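Balogun
Product meeting, Diltness office
Minutes, 13th August

Present: Mārtiņš Krūmiņa (chair), purchasing, design, packing room, customer mail. Notes by customer mail.
Apologies: accounts, who sent two questions by email. Both are under item 5.

1. Last minutes

Accepted with one change. Under "mats," the line "everyone agreed the gray mat looks professional" was struck out. Packing room and customer mail did not agree to that then and don't now. Design said it had been a general feeling in the room. The chair asked for general feelings to be left out of the minutes.

2. The play mat

Purchasing wants to move the Tidy Table set over to the large gray mat from Promel. The current mat is smaller and has the printed border, which parents tell us peels. The Promel mat has no border and nothing on it to peel, and purchasing considers that the end of the argument.

Customer mail asked what the mat is supposed to do for a child that a bare table does not. Design's answer was that it marks out where the play happens and makes the small pieces easier to see. The second part was accepted as far as the yellow pieces go. A small yellow cube on dark gray is easy enough to find. The navy pieces and the brown ones are another matter, and design has not put either of them on the mat yet. Customer mail wants that done before anybody writes "easy to see" on the carton.

The fold came up again. The mat ships folded, and the crease runs down it a little to the right of the middle.
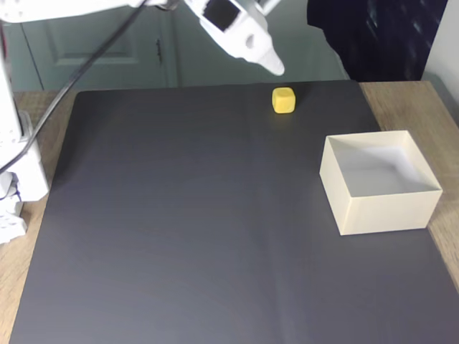

Purchasing says the crease relaxes if the mat is left out flat. Asked how long that takes, purchasing said the supplier's sheet says "soon." Packing room pointed out that a family will open the set, play with it, and fold it up again the same evening, so whatever the mat might do when left alone for a week is of no use to them. Rolling it would mean a longer carton, and we have been through the longer carton once already.

The chair asked whether the crease matters. Design thinks it doesn't, as it is faint and more a change of tone than a ridge. Customer mail thinks it will matter to exactly the people who write to us. Small cubes have flat bottoms and ought to sit fine either side of it. Whether the wheel pieces will is not known. Design to try them and report what happens, including if what happens is bad.

There was also a short and unproductive discussion about shine. Design calls the surface matte. Packing room says it catches the light. Both were asked to stop.

Decision: no order yet. Purchasing to ask Promel for a mat that has been rolled, and what they would charge for shipping them that way.

3. Size of the mat

Raised by packing room. The mat covers most of the table in our own office, and that table is larger than the one most customers have at home, going by what they tell us. Purchasing said a mat can hang over. Customer mail said a mat that hangs over is a mat a three-year-old pulls on, with everything that was on it coming down too. Purchasing said this was a gloomy way to look at it. Noted.

Design would like to keep the size, as there has to be room for the pieces laid out and for the box, with some space between them, or there is no tidying to do. That is a fair point and was the first one made for the large mat that had anything to do with how the set is played.

Decision: none. Design to mark a smaller area with masking tape and see whether the activity still works inside it.

4. The box

The idea is that the set gets an open box the pieces go into at the end, in place of the drawstring bag. Design put this forward in spring and has been keen on it since. The bag has been in the set from the start, and customer mail has a file of letters about it, most of them complaining that pieces get lost in the bottom corners.

Against the box, from packing room: it has no lid. Carry it across a kitchen and tip it and the pieces are on the floor. Put it on a shelf and it fills with whatever else is on the shelf. Design's reply was that the lack of a lid is what makes it simple for small hands, and that a child can look in and see what has been put away. Packing room asked whether a child has in fact been given one. None has. The chair said that after this many months one could have been found.

On material: the sample has thin walls and is a light cream color. Filtik says the finished ones would be the same board. Nobody at the meeting was happy with "same" when the whole worry is that it is thin. Purchasing has been told it would pass a drop test but has not seen the result on paper. Customer mail asked about juice. Purchasing will ask about juice.

On color: cream was picked to go with the printed insert. It will show finger marks. Design says finger marks are part of a toy's life. Customer mail will be answering the letters and does not feel the same way about them.

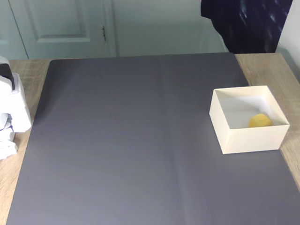 Item 4. Open box on the gray mat, with one small yellow piece inside.

The chair wanted to know whether the walls are high enough. They are modest, and the full set of pieces is a good deal more than one. Design has worked out on paper that the set fits with room to spare. Packing room has worked out, also on paper, that it fits only if someone arranges it, and does not believe that anyone under five will arrange it. The two pieces of paper were compared and had been done with different versions of the wheel piece. They are to be done again with the right one, together, using real pieces.

A divider was suggested and dropped within a minute. A sticker of a yellow cube on the front wall was suggested and not dropped, though only design spoke for it.

Decision: the bag stays for the October run. The box will be looked at again when there is a drop test to read and when at least one household has had it for 15 days without one of us standing next to them.

5. Money

Filtik's quote is $1242 for 400 boxes, delivered flat. Accounts asks by email (a) whether that includes folding them up and (b) what happens to the bags we already own. To (a), no, and packing room would like it minuted that "they fold up in seconds" is the supplier's wording. To (b), we have 803 bags on the shelf and no plan for them. Purchasing suggested including both bag and box in the set until the bags are gone. The chair asked what the bag would be for. Purchasing suggested the box could go in the bag. It can't, the bag is too narrow at the neck, as packing room showed with the sample.

No price for the rolled mats yet, so the total for the new set could not be given. The figure in design's slides was a guess and has been taken out.

6. Instructions leaflet

The draft says: "Spread the mat. Lay out the pieces. When play is over, everyone goes in the box!" Customer mail objects to "everyone." Design says children understand it. Customer mail says children can't read it, and their parents will take it as cute. Left in for now, over objection. If the bag stays, the line has to change in any case, so the objection may solve itself.

The leaflet also promises the set "teaches tidiness." No one present could say how we know. Changed to "a set for putting things away."

7. Any other business

Packing room asks that samples be put back in the sample cupboard after use, with all their pieces. The chair agreed and asked design to look under the table.

Actions
Purchasing: rolled mat and shipping price from Promel. Drop test and juice question to Filtik.
Design: navy, brown and wheel pieces on the gray mat. Tape trial for the smaller size. Sticker, if it must.
Design and packing room together: box filled with the correct pieces.
Customer mail: find a household.
Chair: reply to accounts about the bags once there is a reply to give.

Next meeting to be set when the rolled mat arrives.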